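November, bench notes, gripper comparison, continued

Back on the small white arm, and I am very glad to be at it again after so long spent on cable ties and paperwork! Viola Ferri asked me to write down how the Marino fingers compare with the Tiner ones before we order more of either, so this is for her as much as for me.

Target is the sage-green mug, on the dark board. Water droplets on the board too, so I'm keeping an eye on what the glare does to the camera (Viola thinks the overhead view will suffer more than the side one, and I'm inclined to agree, though I'd like numbers before I say so out loud).

Overhead view first, then from the side:

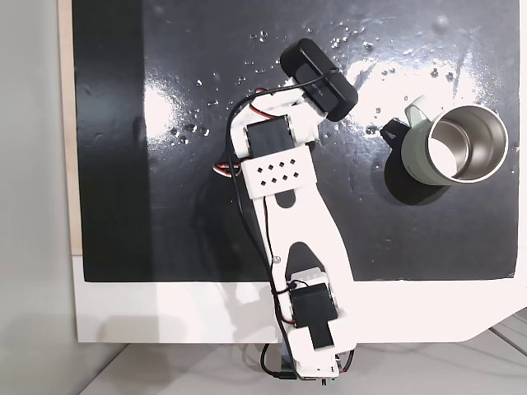
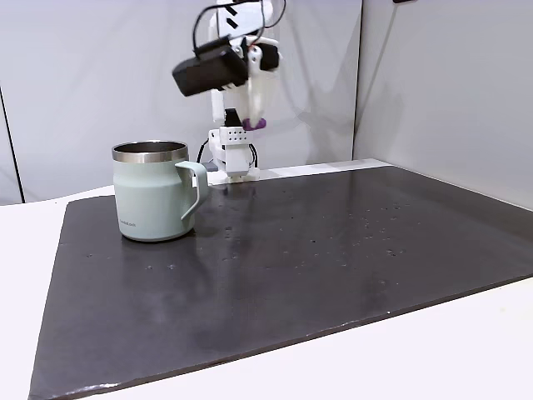

Controller settings

Skornance firmware, build 3103, speed limit left at 200 for both sets of fingers. I tried 3000 on the acceleration line this morning and the wrist chattered so badly that I put it straight back to 116, where it has been perfectly polite ever since. Keep the Zirkine profile saved under its old name, please, as I keep losing it.

Still to do: handle grasps with the Tiner fingers, then the same approach with the mug turned around. Viola has the spare pads.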